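The bowl people

I'd been in Prernstead for less than an hour when I was asked whether I was any good at stacking bowls. I said I thought I was. I've been putting the washing-up away since I was six, after all. It's a question they ask all the visitors at Hubáček, and I gather the confident ones do worst.

Hubáček teaches machines to tidy up. It doesn't write them instructions, or very few. It gives them examples, thousands of them, made by people doing the job over and over at a white table until a learning system called Jelow has seen enough to have a go itself. Somebody has to make all those examples, and that's what I'd come to see.
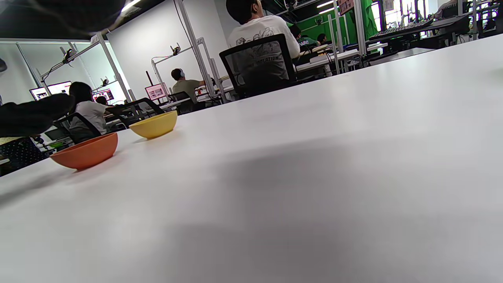 Two ways of collecting: the hand-held gripper, looking out over the orange and yellow bowls, and the gloves and controllers, with a lime-green bowl for company.
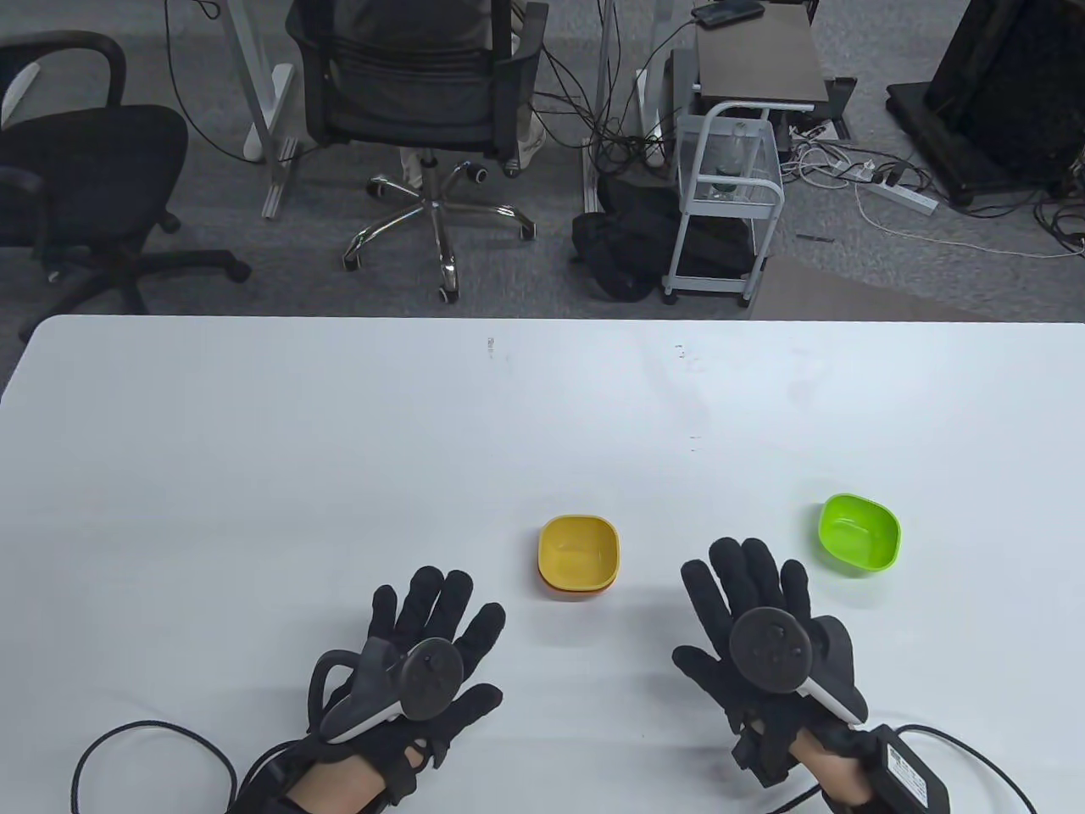 Deisy Bermúdez told me to forget about speed. The slow ones are fine, she said, and so are the clumsy ones, as long as you finish what you started. What she can't use is a person who stops halfway to think about lunch, 'because then Jelow learns to stop halfway too, and it hasn't even got a lunch'.

She has a target of 700 good examples for each job. A good one is a single go, start to finish, with the bowls ending up where the job sheet says they should. Then the bowls get moved, turned round or tipped a bit, and off you go again. I'd imagined you could show a machine the thing once, very clearly, the way you'd show a child. But a system that has only ever seen the yellow bowl on the left gets terribly lost when the yellow bowl is on the right, so most of the work is in the moving about between goes. There's a list for that as well, and it's a long one.

I had my turn with the gripper first. You squeeze, the jaws close, and the camera on it records everything from roughly where your knuckles would be. It's a lovely thing to hold for the first five minutes! After that you start to notice your forearm. I also learned that I pick up a bowl by swooping at it from above like a seagull after a chip, which I'd never have known about myself. Bermúdez said swooping was allowed, but could I please swoop the same bowl from the other side next time.

The gloves were harder, at least for me. I kept wanting to look at my hands, and I kept being told to look at the bowls, and somewhere between the two I put green inside orange when the sheet said orange inside green. That go went in the bin. So did the next one, when I said 'sorry' and waved.

By the end of the morning I'd done 89 goes, and they kept 70 of them, a perfectly decent score for a beginner (I asked twice). The people who do this all day take a break after every 12 goes, and I'd laughed at that when I first heard it. I wasn't laughing by the third break. It isn't heavy work, but you do have to mean it each time, and meaning it is tiring. You try caring about a bowl for the sixtieth time before noon.

What happens to the bad ones is a bit of a sore point. Hubáček uses a checking program called Endent, which goes through each recording and flags anything odd – a hand that leaves the view, a bowl that ends up where it shouldn't. Bermúdez likes it well enough but thinks it's too fussy. A fumble that gets put right is worth having, in her view, seeing as a machine is going to fumble as well and had better know what to do next. Endent used to throw those out. Since last November they've gone into a pile of their own, and a person looks at each one and decides. It's slow going and the pile keeps growing.

I did ask to see Jelow have a try. It was given a stack to make, and it went for the first bowl, missed, paused for what felt like a very long time and then came in again from above in a great big swoop. It can't have been mine, obviously. My 70 hadn't even been loaded yet. I was still rather proud.

They've moved on to cups with handles now, and Bermúdez says the handles are a nightmare. I've been told I can come back for those if my forearm's up to it.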